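Questions about the handling rules for the pick-and-place stations

These are the questions which come to us most often from the people who work at the stations in Ponau and Rathjen. The full rules are in the Nellow handling guide, chapter 8. If this page and the guide say different things, please follow the guide and write to us so we can correct the page.

Who must follow these rules?

Everyone who starts, stops or teaches a robot arm at one of our stations. This includes guests and students, also when they come for one afternoon only. A person who only watches from behind the line on the floor needs the short safety talk and no more.

I already had training at another company. Do I need yours?

Yes. You can skip the part on general robot safety if you show us your certificate, but the part on our own stations stays. The position of the stop buttons is different in Ponau and in Rathjen, and we want that your hand finds it without thinking.

How fast may the arm move when a person is near the table?

When a person teaches or demonstrates a task, the limit is 50 millimeters per second at the tool. In the automatic mode the limit is 200, and for this mode all people must be behind the line. Please do not change the limit in the program of the task. It is set in the station file, and only the station lead has the right to edit this file.

Is 200 not very slow? Other labs go much faster.

It is slow, we agree. Our tasks are with light household objects and we prefer to have fewer stops and a clean record. Byung-chul Ko looks again at the limits each November. If you have measurements that speak for a higher value, send them to him before that.

What do I check before the first run of the day?

Start with the stop button. Press it, see that the arm really loses power, release it. Then look at the gripper from close with the power off. All screws on the finger plates must sit flat, and no pin may stand out on one side. Move each finger with your hand through its full way and feel if it sticks. At last, wipe the camera lens at the wrist with the dry cloth from the drawer.

You write the check in the station book with the hour and your initials. "OK" alone is not enough – please write also which gripper was mounted.

A screw on the finger is a little loose. Can I tighten it and continue?

You can tighten it if the power is off and you use the small driver of the station. After this, run the empty cycle 7 times and look at the screw again. If it moved, the gripper goes out of service and you take the spare one. Do not use glue of any kind on the finger joints. We had a case in Rathjen where glue went into the pin and the complete linkage had to be replaced.

Which objects are allowed on the table?

Any object from the approved list of the Fundo project, which hangs at each station. In general we accept objects which are light, closed, without sharp edges and without liquid inside. Glass and real knives are not accepted. Real food is accepted only on the stations with a washable surface, and it goes out of the room at the end of the shift.

May I bring my own objects from home?

Yes, after they are checked. Put them in the tray for new objects and fill in the small form. Sérgio Figueiredo checks the tray in Ponau every morning at nine. In Rathjen it is the station lead who does it. Please do not bring things you would be sad to lose, they get marks from the fingers.

How do I set the grip force for a new object?

Begin with the lowest step and go up one step at a time until the object does not slide during a slow lift. Then add one step more and stop there. Write the value in the object list. For soft objects or objects with a fabric surface, look also at the form after the release. If the mark of the fingers stays, the force is too high, also if the lift was good.

The object slides but the next step crushes it. What now?

Change the place of the grip before you change the force. Long objects are often better when they are taken nearer to the middle. If this does not help, mark the object as "not for this gripper" and put it back on the shelf.

Can two people work at one table?

Only one person gives commands to the arm. The second person can prepare objects, but puts them on the table only when the arm is stopped and the first person has said "clear" with a loud voice. A nod of the head is not accepted. We know this feels strange when you have worked together for a long time.

The arm stopped by itself while it holds something. May I pull the object out?

No. First press the stop button, also when the arm seems dead. Then put one hand under the object and open the fingers with the release lever. Never put a finger between the plates of the linkage. The plates move like scissors and they can close a little when the tension goes away.

What do I do with the basket or container during the run?

It stays where it was at the start. If the arm pushes it out of place, stop the run and put it back on the marks. Check that the rim does not stand in the way of the fingers when they come down. A high rim needs a higher approach point, and a woven one can catch on a screw head if the path is too close.

How must the gripper hold a tall object next to a basket?

Hold it at one end, with the fingers closed from both sides, and keep the linkage free of the rim. Leave enough table between the basket and the object that you can see the surface between them. If an object already lies in the basket, be sure that it will not be touched on the way in.
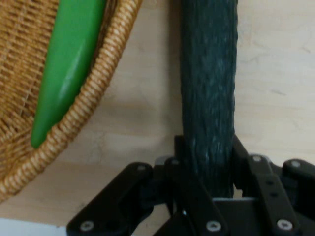 Where do I report a near miss?

In the station book, and by message to the station lead on the same day. Write what you saw, which object it was and where your hands were. We do not ask who was guilty. A report of three lines is fine, and you can write it in your own language if this is easier for you.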